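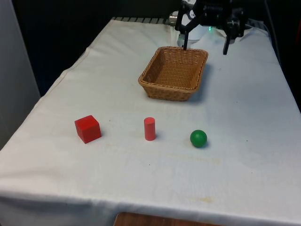
How to Prepare and Use Line-Tracing Worksheets

Clallance Learning Materials Office
Guidance for preschool and kindergarten staff
Last revised 20 June 2024

This page sets out the procedure for selecting, printing, presenting and storing line-tracing worksheets. It applies to all sheets in the Clallance library, which currently holds 1,426 printable pages, and may also be used with sheets that staff draw up themselves. Letter tracing and number tracing are covered on separate pages and should be introduced only after the children in the group are at ease with the lines described below.

Before You Begin

You will need:

A printer that handles letter-size paper
Plain white copy paper, or light card if the sheets will be reused
Clear plastic sleeves, one per child, for reusable sheets
Thick crayons or triangular pencils
Dry-erase markers with a fine tip, for use with sleeves only
A folder or tray for finished work
A dry cloth

Check the paper tray before a large print run. Card should be fed one sheet at a time on printers that have a manual slot.

Step 1. Choose the Level

Tracing sheets are issued in three levels. The level is printed in the lower left corner of each page, beside the sheet number.

Level 1 sheets have straight lines only. The lines run from left to right or from top to bottom and are set well apart. Most pages at this level carry 5 lines.

Level 2 sheets add slanted lines, zigzags and wide curves. Each line still begins at a picture and ends at a picture, so that a child has something to travel toward.

Level 3 sheets contain loops, spirals and closed shapes. The pencil is expected to stay on the paper from the beginning of the line to the end.

Age is a poor guide to level. Give a new child one Level 1 sheet and watch how the crayon is held and where the line begins. A child who starts at the correct end and reaches the other side without stopping may move on the same morning. A child who scribbles across all the lines at once should be given large-movement work first, such as drawing in a sand tray or painting with water on an outside wall, and offered the sheet again in a week or two.

Step 2. Select the Sheets

Choose no more than 3 sheets for one sitting. They should share a level but differ in theme. The seasonal sets are popular with families, and the August set (beach, garden, camping) is available throughout the year.

Staff who wish to begin with a single dependable page are directed to sheet 645, a Level 1 page with rain falling from clouds to puddles. The strokes are short, they all run downward, and the page can be finished in a few minutes by most four-year-olds.

Avoid pages with heavy decoration in the margins when working with children who are new to tracing. Decorated pages are marked with a small star in the index.

Step 3. Print a Test Page

Print one copy before printing for the group. Confirm the following:

The full border is visible on all four sides.
The dots or dashes are dark enough to be seen from a child's seated position.
The starting mark on each line has not been lost.
The name line at the top has not been pushed onto a second page.

If the border is missing on one side, open the print window and select the setting that fits the page to the paper. Do not enlarge Level 3 sheets, as the loops are drawn to suit the reach of a small hand resting on the table.

Pages made with the Rarotix template are saved with wider margins than library pages and should be printed at actual size.

Step 4. Check Line Weight and Contrast

Dashed lines should be medium gray on white paper. Black dashes are acceptable for Level 1, but at higher levels they compete with the child's own line, and the child cannot easily see what has been done and what remains. Yellow and pale blue dashes should not be used at all. If you are making your own sheets, draw the dashes in gray first and place the starting marks last, in green, at a size no smaller than a pencil eraser.

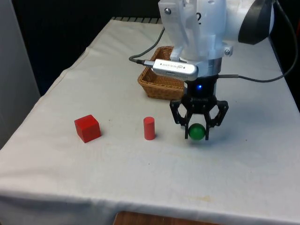

Starting marks deserve more care than any other part of the page. A child looks for the mark before looking at the line, and a mark that blends into its surroundings will be passed over. Place the mark on clear white space, with no drawing or text touching it. A small green ball held just over a white tablecloth is easy to pick out, and a green dot on an uncluttered page should be as easy. Where a sheet has pictures at both ends of the line, leave a gap between the picture and the mark. Red may be used for the stopping point, provided that children who have difficulty telling red from green are also given a shape cue, such as a circle to start and a square to stop.

Step 5. Prepare the Table

Seat children so that both forearms can rest on the tabletop and both feet can rest on the floor or on a step. Set the paper straight in front of right-handed and left-handed children alike, then allow each child to tilt it. Left-handed children commonly turn the page clockwise, and this should not be corrected.

Place left-handed children at the left end of a bench or shared table so that elbows do not meet. Crayons are put out in a shallow dish between each pair of children. Loose sheets may be held in place with a strip of low-tack tape along the top edge.

Step 6. Present the Activity

Show one line only. Put your finger on the starting mark, say "start," move slowly along the dashes, and say "stop" at the end. Repeat with a crayon. Then invite the child to trace the same line with a finger before taking up a crayon.

Speak very little while the child is working. Comments on neatness are not helpful at this stage and can cause a child to press too hard. If a child leaves the line, allow the stroke to be finished. The next line may be started with your finger resting lightly beside the mark.

Staff are asked not to hold or guide the child's hand unless the child's support plan calls for it.

Step 7. Close the Activity

A sitting should last no longer than ten minutes at Level 1 and fifteen minutes at Levels 2 and 3. End sooner if the child begins to switch hands, lean on the table, or look for the tray. Unfinished sheets may be kept and returned to another day, and the child may choose whether to do so.

Write the child's first name and the sheet number on the back. The front is left as the child made it. Remarks, stickers and grades are not placed on tracing work.

Using Plastic Sleeves

Reusable sheets save paper but behave differently. A dry-erase marker slides more freely than a crayon and gives the hand less to push against. For this reason sleeves are recommended for review and not for a child's first attempt at a level.

Wipe each sleeve with a dry cloth as soon as the child has finished. Ink that has been left overnight can be lifted by drawing over it with a fresh marker and wiping again. Sleeves that have turned cloudy should be replaced, and any sleeve with a split edge should be removed from the set.

The Pirov wipe-clean boards held by some classrooms may be used in place of sleeves. They take a letter-size sheet under the cover, with the clip at the top.

Common Difficulties

The child begins at the wrong end. Cover the stopping picture with a folded piece of paper and uncover it once the stroke is under way.

The child lifts the crayon many times. Return to shorter lines. Lifting is usual on curves and will lessen with practice.

The line is very faint. Offer a softer crayon, or place a few sheets of scrap paper under the page.

The paper tears. Check for a rough tabletop and move to light card.

The child finishes all the sheets at speed. Offer the next level, or ask the child to draw a second line beside the first without dashes to follow.

The child declines. Put the sheet away and offer it again on another day without comment.

Storage and Records

Keep master copies in a binder, sorted by level and then by sheet number. Masters should not be used for tracing. Classrooms that share the Valente cabinet are asked to return binders to the shelf marked with the same level and to note any missing page on the card inside the front cover.

Finished sheets are kept for one term. At the end of the term, select one early sheet and one recent sheet for the child's folder and send the remainder home. Where a family asks for further pages to use at home, supply sheets at the level the child has already completed, along with a copy of Step 6.

Requests for new themes may be sent to the Clallance Learning Materials Office on the standard request form. Please state the level, the theme and the classroom, and attach a sketch if one has been made.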